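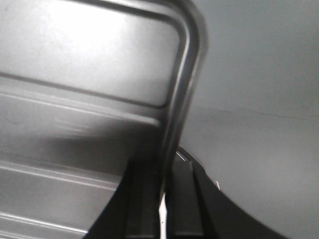 Aperto a junta da tampa das válvulas até a cortiça espreitar para fora, ou paro antes? Perguntava-me isto um leitor na semana passada, que já vai na terceira junta desde o verão e continua com cheiro a óleo queimado dentro do carro cada vez que pára num semáforo.

12 de novembro de 2016
Por Boglárka Csizmadia

Pois pára antes, bem antes! E como a resposta que lhe mandei foi crescendo, crescendo, até ficar do tamanho de uma carta à família, resolvi passá-la para aqui com princípio, meio e fim. O carro dele é um Raltholm 700, tal como o meu, mas o trabalho faz-se da mesma maneira em quase todos os motores antigos com tampa de chapa estampada e junta de cortiça. Se a vossa tampa for de alumínio fundido, leiam na mesma, só tenham em conta que essa não empena com tanta facilidade (em compensação, as roscas moem-se que é uma tristeza).

O que convém ter à mão

Uma junta nova, claro. Eu uso as da Korkix, que tem duas para este motor: a 413, para os blocos com a tampa presa por pernos ao centro, e a 462, para os que levam parafusos a toda a volta. Vistas na embalagem parecem iguais e já houve muita gente a trazer a errada para casa, eu incluída. Levem a velha convosco ou tirem uma fotografia à tampa. Depois, um raspador de plástico, panos que não larguem pêlo, álcool isopropílico, uma folha de lixa 200, um martelo pequeno de bola, um bocado de madeira dura e uma chave dinamométrica das pequenas. A chave grande das rodas não serve, nem a começa a sentir o aperto que vamos dar.

Desmontar

Deixem o motor arrefecer de um dia para o outro. Desliguem a bateria, soltem o tubo do respiro e afastem os cabos das velas, com um pedacinho de fita numerada em cada um. Vão desapertando os parafusos aos poucos e em cruz, mesmo que estejam moles, e guardem as anilhas largas na ordem em que saíram. Se a tampa estiver colada, não metam uma chave de fendas por baixo! Duas pancadas de lado com um maço de borracha, junto a um canto, e ela acaba por ceder. No meu carro levou uma tarde inteira, com uma pausa para café e alguma má disposição, porque um dono anterior tinha barrado tudo com silicone vermelho.

Com a tampa fora, tapem a cabeça do motor com um pano limpo. Um bocadinho de cortiça velha que caia no retorno do óleo vai parar ao cárter e de lá ao ralo da bomba, e isso já é outra conversa.
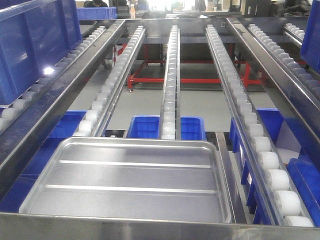 Tabuleiro de inox e pistas de rolos.

Endireitar a tampa

É este o passo que quase toda a gente salta, e aposto que foi o que faltou ao nosso leitor. De cada vez que alguém aperta demais, a chapa afunda em volta do furo e levanta no meio, entre um parafuso e outro. A junta nova fica esmagada nuns sítios e folgada noutros, o óleo passa, a pessoa aperta mais um quarto de volta e a chapa afunda mais um bocado.

Limpem bem a aba e pousem a tampa, sem junta, em cima de um vidro grosso ou de outra superfície que saibam ser plana. Passem uma lâmina de folga a toda a volta. Onde houver covas nos furos, apoiem a face de cima no bloco de madeira e batam pelo lado da junta, de leve, com a bola do martelo – muitas pancadinhas pequenas, a verificar no vidro de vez em quando. Não precisa de ficar perfeito, a cortiça perdoa uma pequena ondulação. Quando estiverem contentes, passem a lixa na aba só para tirar restos de cola e dar alguma aderência, e lavem tudo com desengordurante, por dentro também, incluindo a rede do respiro. Uma rede entupida faz pressão no cárter e empurra o óleo por onde puder, por muito boa que seja a junta.

Colar de um lado só

Passem o raspador na face da cabeça e acabem com um pano com álcool. Na tampa, uma camada finíssima de cola para juntas, esperar que fique pegajosa, e assentar a cortiça com os dedos a partir dos cantos. Se a junta veio encolhida da prateleira (acontece, a cortiça seca), deixem-na uma meia hora embrulhada num pano húmido e ela volta ao tamanho. Depois deixem-na enxugar antes de a colar. Do lado da cabeça não leva nada, vai a seco. Assim, quando for preciso afinar as válvulas, a tampa sai com a junta agarrada e volta a entrar.

Na oficina Bognár, em Kokby, onde aprendi metade do que sei, punham um peso de livros em cima da tampa durante a noite. Eu faço o mesmo com catálogos de peças, que para alguma coisa hão-de servir.

Apertar

Montem a tampa, ponham todos os parafusos à mão até encostarem e só então peguem na chave. Primeira volta a dois Nm, do centro para as pontas, e segunda volta a quatro. No manual do meu vem cinco como limite, e eu nunca lá cheguei. Confirmem no vosso, que os valores mudam de motor para motor. A cortiça deve ficar ligeiramente comprimida e com a borda direita. Se fizer barriga para fora, já foi demais.

Liguem o motor e deixem-no ao ralenti, a 700 rotações no meu caso, até a temperatura estabilizar. Passem um papel branco por baixo da aba, sobretudo atrás, do lado do escape, que é onde custa mais a ver. Desliguem, deixem arrefecer por completo e tornem a conferir os quatro Nm. Depois de 200 quilómetros, mais uma conferência, sempre a frio, e acabou-se a história.

Ah, e o cheiro a óleo queimado pode durar ainda uns dias, enquanto não desaparece o que ficou em cima do colector. Limpem o que conseguirem antes da primeira volta e andem com o vidro um pouco aberto. Eu troquei a minha em julho e ainda não precisei de lhe mexer.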